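How to judge whether a household chore is ready for a machine

Before you spend money on a robot for the home or the workshop, it helps to test the chore first. Most chores have a name that hides several jobs. "Tidy the drawers" means pulling, lifting, sorting, putting back and pushing shut, and a machine may manage two of those and fail at the rest. The method below needs a notebook, a timer and a spare afternoon. I used it on a drawer unit, and the same steps work for a dishwasher or a parts bench.

What you need

A piece of furniture or a workstation you know well
A pair of simple two-jaw grippers, or kitchen tongs if you have none
Paper and a pencil
A timer

Step 1. Split the chore into moves

Write one line for each move, starting with a verb. Open drawer. Lift panel. Pick up knob. Keep going until each line could be done in one reach. If a line has "and" in it, split it again. My list for the drawer unit came to 38 lines, which surprised me, and 11 of them were only there to get something else out of the way.

Step 2. Do it with grippers

Now do every move with the grippers and nothing else. No fingertips, no hip against the drawer, no knee. You still have your own eyes and judgement, so this is an easier test than any machine will face. If you can't do a move this way, cross it off the list of things to expect from a two-jaw arm. 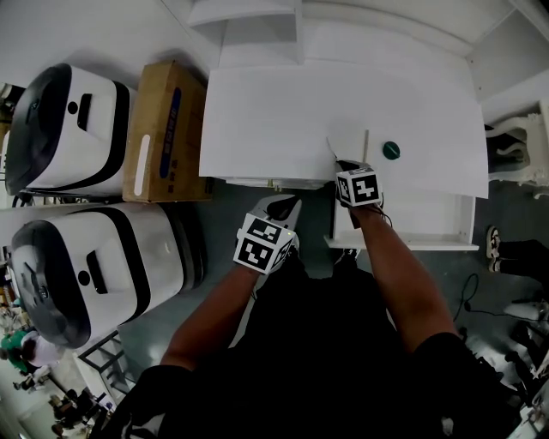 Working at the drawer unit with a gripper in each hand.

Large flat parts deserve extra time. A panel is simple to touch and awkward to hold, as the jaws only get a grip on the edge and the weight is somewhere else. Try it with one gripper, then with two. Small round parts are the other trouble spot. Try a cap or a knob from each side and note which approach lets you keep hold of it.

Step 3. Time both ways

Time the chore once by hand and once with grippers. My hand time was 94 seconds. With grippers it was 1,267 seconds, including three restarts. Don't throw out the bad runs – a machine will have them too.

Step 4. Mark each line

Use three marks. A tick means you managed it first time. A circle means you managed it after a second try. A cross means you gave up or used your fingers. Rogério Leite, who checked my list, suggested a fourth mark for moves where a mistake would break something. I now put a small "b" beside those, whatever the other mark says.

Step 5. Change the layout and repeat

Leave the drawer half open. Put a cardboard box beside the unit. Turn the loose parts round. Then run the list again. Floor robots such as wheeled bases can deal with plain obstacles, but reaching past one with an arm is a different job. If more than a few ticks turn to crosses, the chore depends on a tidy starting point, and somebody will have to provide it.

Reading the result

Mostly ticks, with few "b" marks: worth asking suppliers for a trial on your own furniture.
Mostly circles: wait, or hand over only the opening and closing.
Mostly crosses: keep doing it yourself.

My drawer unit came out in the middle group. Opening and closing were fine. Lifting the panel and fitting small parts were not, and I would not leave either to a machine yet.

Ask any supplier to run your list in your order, without a reset between moves.

Last updated 1/19/18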